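Tronddale Town Forum > Local Elections > Turnout at the October special

Refugio Huerta
Thursday, February 13, 2020
The clerk finally posted the certified numbers for the October council special. 952 ballots in Ward 2, against 613 the last time that seat was up. I think the new mail ballot rules did most of it. Does anyone read it another way?

skollier_rd
The library bond was on the same ballot. I was a greeter at the Grange hall and most people I talked to wanted to know where the bond question was. Half of them had to ask me who was running for council.

Refugio Huerta
The bond was on every ballot in town though, and Ward 4 barely moved. If the bond was the draw it should have shown up there too.

nivach72
Ward 4 had one name on the council line. You can't compare them.

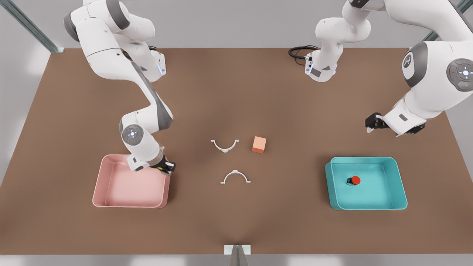
Huiling Guo

I went through the precinct sheets last night. Magaña won by 35 votes, and her margin came almost entirely from the two precincts north of the creek. Those are also the precincts where the mail share went up the most. It doesn't prove the rules did it, but I lean toward Refugio on this one.

The sheet also lists 17 mail ballots rejected for signatures. I'd like to know if those voters got a letter in time to fix it. The clerk's page doesn't say.

skollier_rd
Her people knocked on every door north of the creek, twice on my sister's street. They were handing out the mail request forms. So is that the rules or the campaign?

Refugio Huerta
Both, I guess. They couldn't have handed out the forms under the old rules.

nivach72
Yes they could. You needed a reason to vote by mail but anyone could give you the form. My dad got his from the church office for years.

Refugio Huerta
OK, I had that wrong. I'll still ask about the signature letters when I'm at the clerk's office on the parking thing.

Huiling Guo
Please post what they tell you. Ask if the rejected ones are listed by precinct too.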